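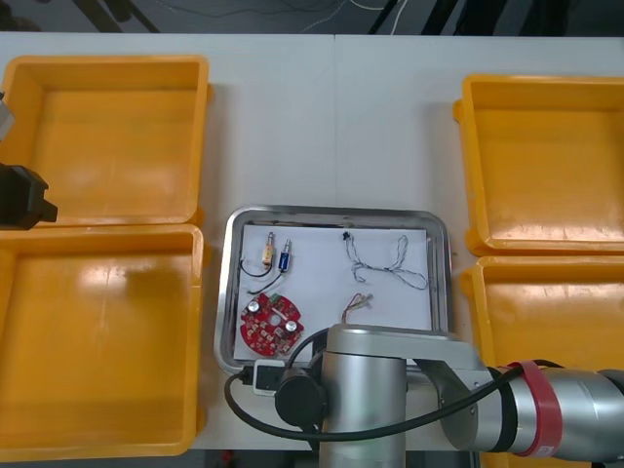 第二章 搭起Cuvo点球目标网

我是Mercy Nzioka,在Rattanakul球场带门将训练,这一章由我来写。Lovance原来的说明书写得很规矩,规矩到我第一次照着装的时候在草地上蹲了一下午,网还是歪的(膝盖上全是草汁!)。所以这一章我就按自己平时装网的顺序讲,啰嗦的地方请多包涵。

第一章已经讲过开箱和清点,这里默认你手上的东西都齐了:目标网一张,左右立杆各一根,上横带、下横带,一袋绑扣,两只配重袋,还有那把小小的收紧扳手。扳手特别容易丢,我拿根鞋带把它拴在收纳包的拉链上了,建议你也这么干。

2.1 先看球门

Cuvo目标网是挂在标准球门上用的,本身不能单独立着。挂之前先绕着球门走一圈。

1. 推一推两边门柱。晃得厉害就先去找球场的人处理,网先别往上挂。
2. 看看原来的球网。有破洞的地方记一下,待会儿绑扣要避开那些洞。
3. 活动式球门要确认后方的压重或者地锚已经装好。

注意:没有固定好的活动球门,绝对不要挂目标网。风一吹网会兜住,整个门都可能往前翻。这一条我在训练课上唠叨得最多,孩子们都会背了。

2.2 立杆

立杆分上下两节,拼起来是178厘米,从地面量到杆顶。它比横梁矮不少,第一次装的人常常觉得是不是少了一节,没有少,上面剩下的高度由可调的吊带来补。

1. 把下节插进底座,听到“咔”一声。
2. 上节对准凹槽推进去,转到红点和红点对齐。
3. 用收紧扳手把卡箍拧紧,拧到手上觉得有劲就停,别跟它较劲。
4. 两根立杆各靠一边门柱,摆在门柱内侧,用粗绑扣上下各绑一道。

我的习惯是先绑下面那道,再退后几步瞄一眼直不直,然后绑上面。反过来绑也行,就是容易返工。

提示:天冷的时候塑料卡箍会变硬,一月份早上七点多出操那阵子,我都把卡箍揣在外套口袋里捂一捂再装,顺手多了。

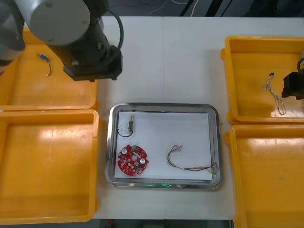 立杆绑好以后还能左右轻轻转动,需要再拧紧吗?

轻微转动属于正常情况,等上下横带都拉紧以后立杆就会稳住;如果横带拉好了还在转,再把卡箍拧紧一点。

2.3 挂网和拉横带

到这一步最好有个人搭把手。一个人也能装,我就经常一个人装,只是要多跑几个来回,权当热身了。

1. 把网在门前的草地上摊开,带标签的一面朝向罚球点,标签在左下角。
2. 上横带穿过网顶的布套,两头先松松地扣在立杆顶端。
3. 下横带照样穿好,扣在立杆底部的环上。先别拉紧!
4. 从中间往两边把吊带挂到横梁上,调到网顶离横梁一样远。
5. 现在拉上横带,左右轮流各拉一点,直到布套看不见褶子。
6. 再拉下横带。下面可以比上面稍微松一点,球打在低处时能吃住力,不会直愣愣地弹出来。

最常见的毛病就是一上来就把一边拉到底。那样网会斜着走,四个角的射门洞也跟着变形,左上角变成一条缝,右下角大得能钻进一只狗。碰到这种情况别硬调,两边全松开,从第4步重新来,比慢慢修快得多。

注意:吊带只能挂在横梁上,不要缠到球网后面的支撑杆上。那几根杆子不是用来受这种力的。 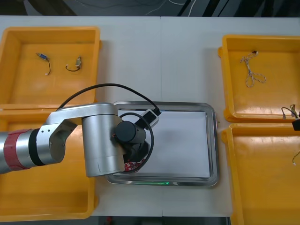

图:机械臂夹爪夹着带白色斑点的红色小物件,位于不锈钢托盘左下部上方

2.4 调四个角的射门洞

好玩的部分来了。四个角各有一个洞,底下两个洞的上沿出厂时定在离地93厘米,给成年组练低平球用。带小队员的话可以往下收,洞口边上有一排搭扣,往里折一层粘住就好。

1. 先定下面两个洞。左右要折一样多的层数,不然队员会老往大的那边踢(他们精得很)。
2. 上面两个洞一般不用动。想加难度就把内侧那块挡片放下来。
3. 站到罚球点上看一遍,再站到门线上看一遍。从门线看,洞边如果朝外翻,说明那一侧横带太紧。
4. 踢几脚试试,力气用平时的一半就够。

我个人喜欢先让门将自己来试踢。门将站在罚球点上看过球门是什么样子,回头扑点球的时候,对射门的人心里想什么会多一点感觉。这不算安装步骤,你可以跳过去。

另外说一句,目标网挂着的时候门将不要在网前做扑救。手指伸进洞边卡住过的人,我认识,疼了挺久。想练扑救就把网收到一边,下一节有快速收网的做法。

2.5 配重袋

两只配重袋空着发货,沙子自己装。每只先装500克,挂在下横带两端的小钩上。装得太满反而不好,球打过来网没法往后让,声音闷闷的,搭扣也坏得快。

1. 用干沙。湿沙会让袋子发霉,味道一言难尽。
2. 袋口卷两圈再扣。
3. 挂好后轻踢一下下横带,袋子应该跟着晃,不碰到门柱。

风大的日子可以多装一点沙,可是网已经鼓得像船帆的时候就请收工,加多少沙都不顶用。

2.6 快速收网

训练中间要换成扑救练习时,不用整套拆掉。

1. 取下配重袋,放到门柱外侧,别留在门线上绊人。
2. 松开下横带两头。
3. 从下往上卷网,卷到横梁附近,用网顶自带的三根布条系住。
4. 检查有没有垂下来的带子。有就塞进卷里。

重新放下来时,下横带要再拉一次,上横带一般不用碰。 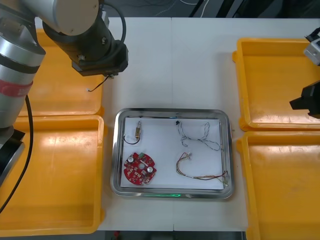

图:白色台面中央为不锈钢托盘,两侧为黄色托盘

2.7 每次用之前看一眼

下面这几样我每次开练前都会过一遍,花不了多少时间:

卡箍有没有松;
吊带的缝线有没有起毛;
四个洞的搭扣还粘不粘;
配重袋有没有漏沙;
绑扣有没有裂纹,有裂纹的直接剪掉换新的。

我们这张网已经挨了五百多脚点球,目前换过的只有绑扣和一根吊带。吊带要向Lovance订,绑扣在普通五金店买宽的那种就能用,细的别买,一绷就断。

淋了雨的网请摊开晾干再装包。铝合金立杆擦干就行,卡箍里如果进了沙,用旧牙刷刷掉,不要上油,上了油下次会打滑。

收纳和过冬放在第三章。扳手记得拴回去!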